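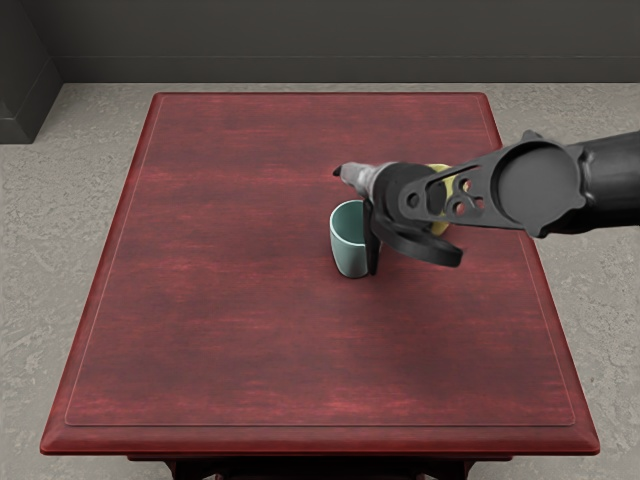 Ticket: Webhook deliveries from Skornby stop after repository rename
Opened by: Clémence Baudry
Assigned to: Gwenaël Brunet
Product: Drerkside connector, self-hosted
Status: Resolved

Summary
Commits pushed to the repository Vidal no longer appear against work items in Drerkside. The repository was called Dromside until the rename. Other repositories on the same Skornby server are indexed normally.

Steps to reproduce
1. Connect a repository using the manual option, with a service account and access token.
2. Rename the repository on the Skornby server.
3. Push a commit with a work item key in the message.
4. Open the work item and select the Commits tab.

Expected: the commit is listed within one polling interval.
Observed: the tab shows commits up to the rename and none after it.

Log

C. Baudry
Token checked and still valid. Read access confirmed by cloning with the service account from the application host. Restarting the connector service made no difference.

G. Brunet
Please send the delivery history from the webhook page on the Skornby side, and the connector log at debug level. Set the log level back afterwards — debug output fills the disk quickly on smaller hosts.

C. Baudry
Both attached. The delivery history shows 112 requests after the rename, all answered with status 200. On that evidence the server believes everything is fine.

G. Brunet
The 200 only means that the payload was accepted into the queue. In the connector log each one is then dropped with "no matching remote". The payload carries the new path, and the stored record still has the old one. The scheduled poll should have picked up the commits regardless, but it follows the redirect for the old path and gets a login page back. It logs this as an empty result, which is a separate fault and has been raised as such.

Workaround
1. Go to Administration > Repositories and open the entry for Dromside.
2. Replace the remote path with the new one. Do not delete the entry, as this removes the existing commit links.
3. Select Save, then Reindex from last known commit.
4. If the backlog is over 2000 commits, run the reindex outside working hours.

C. Baudry
Done on 30/06/2023. The reindex finished with 2 warnings, both for commits with an empty message. New pushes now appear. One branch name is still shown with the old prefix in the sidebar.

G. Brunet
The sidebar is cached per user — sign out and back in to clear it. Closing this ticket. The redirect fault stays open under its own number.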